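Last updated: March
Reading time: 5 min
14 shares · 9 comments

3.2 Presentation of boards at the bench

The second part of the study deals with how bare and part-populated boards are laid out before they are fitted to a carrier. Most accounts of small-batch assembly begin at the point where the board is already seated, and treat the supply of boards as given. At the Trandunby and Asville benches the supply took up a good share of the working time, and the way in which boards were stored between steps had a clear bearing on how often a board was put down in the wrong orientation.

Two forms of storage were compared. In the first, boards stood on edge in a slotted rack, one board to a slot. In the second, they were laid flat in a single pile on a base plate, face up, with no separator between them. The rack keeps the faces apart and lets any board be drawn out of order. The pile takes up less of the table and needs no slots cut to a given board thickness, but only the top board can be reached, and its height changes with each removal. A pile also hides its own faults. A board turned through a right angle has the same outline as its neighbours if the outline is square, and will pass unnoticed until it is reached.

The receiving tray was printed at Asville in grey and was left unsanded. It is a flat plate with rounded corners and a notch in its left side, so that in plan it resembles a broad C. Low ridges run along parts of the border and are interrupted at intervals. An earlier version of the tray, referred to below as Palma, had an unbroken wall on all four sides. It was dropped after the first trials, as boards with a slight burr on the cut edge rode up on the wall and had to be pressed down by hand. The broken border leaves gaps through which a fingertip or a probe can reach the edge of the board, and in our trials it held position equally well.

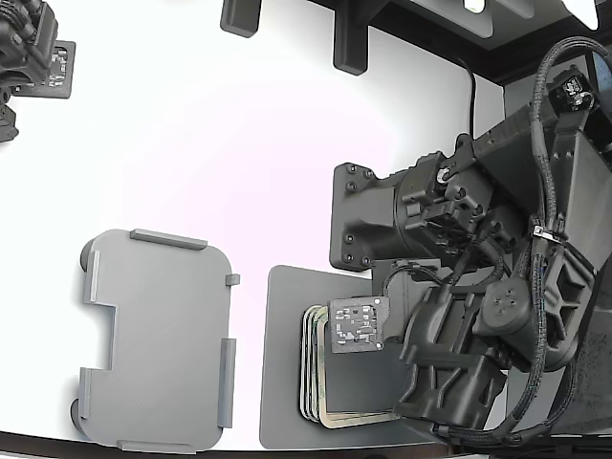 Brayden McIntyre

Figure 5. Tray with raised border ridges (left) and stacked square boards on a flat base plate (lower centre), with one board held above the stack. White tabletop, overhead view.

The layout in Figure 5 places the tray and the pile side by side on the same surface. We refer to this as the Nultus layout. The base plate is slightly darker than the tray, and this small difference in tone was found useful under strong bench lighting, where the middle of a white tabletop tends to lose all contrast. The ridges remain legible under such lighting by the narrow shadows they cast on the floor of the tray. Where the lamps were moved directly overhead these shadows shortened, and the inner border was harder to judge.

Pile height was limited to 14 boards in all trials. Above this number the upper boards began to creep sideways when the table was knocked, and the pile had to be squared by hand. Below it, no squaring was needed in 21 consecutive runs at Trandunby. The Asville runs were fewer, and two were set aside on account of a warped base plate, which rocked when loaded at one corner.

Wrong orientation was recorded in five runs with the rack and in nine with the pile. In most of the latter the fault had been present in the pile from the start, and was carried through to the tray unchanged. Marking one corner of each board with a dot of paint removed most of these errors, though the paint had to be kept clear of the pads. Printed marks already present on the board face were tried for the same purpose and were less reliable, being similar at more than one corner.

The two methods did not differ in the condition of the boards after handling. Light scuffing was seen on the underside of some boards taken from the pile, as would be expected where faces slide on one another, but no track was broken. Boards with tall parts already fitted cannot be piled in this way and were left out of the comparison. They are treated separately in Section 4.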